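November, 2:10 p.m., clearing bench

Table reset after the lunch set. Black tray on the left for scraps, red tray to the right of it for plates. The green plates from the Callstead order are still the ones in use. They mark less than the white ones did, but red sauce shows on them from across the room, so a missed smear is easy to spot.

Sauce is batch 309, the thicker one. Smears left standing through lunch need two passes with a damp cloth; fresh ones come off in one. Vegetable trimmings are a separate problem. Thin pieces lie flat on a smooth surface and have to be slid to the rim before they can be picked up. 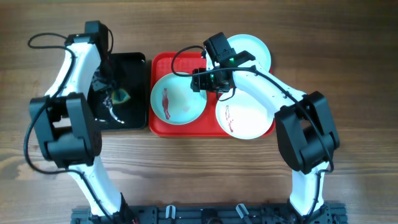
Scrape first, stack second. Stacking with sauce still on the plates moves it to the underside of the next one up, and then both faces need wiping. Ran it both ways this morning. Scraping first took about 9 minutes for the full set, including emptying the scrap tray.

The textured bottom of the red tray holds residue. Rinse under the tap, brush along the long side, stand on edge to drain. Do not use the Ersoy degreaser on it until the Luvville people answer the question on plastics.

To do: reorder cloths, relabel the sauce shelf, try a deeper scrap tray.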